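The afternoon I went to see them, Sumaiya Ranasinghe had been teaching the same lesson since six in the morning, and she was still cheerful about it. Her pupil has two arms and no patience to lose, and it lives, for now, entirely inside a computer at Vedmont, in a simulated room with a plank floor and a plain wooden table.

The lesson is electrical panels — how to reach for one, how to take hold of it, where to set it down. Each go is recorded from start to finish and becomes one example for the learning system to study. The team wants 360 of them before the end of April, and when I visited they were getting through about 25 on a good day.
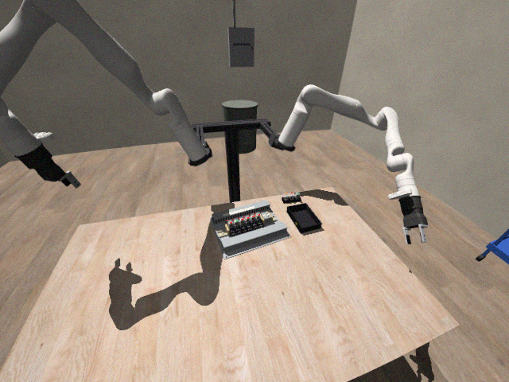
"People imagine we write it all down as rules," said Kiran Negi, who had kindly found me a chair and a very strong cup of tea. "We'd be here for ever. We show it instead, over and over, and we move things about a bit each time so that it can't simply learn one spot on the table by heart."

Clumsy goes are kept too, I was pleased to hear, though in a folder of their own. Sumaiya started another while I was finishing my tea, and asked Kiran to shift the tray a little.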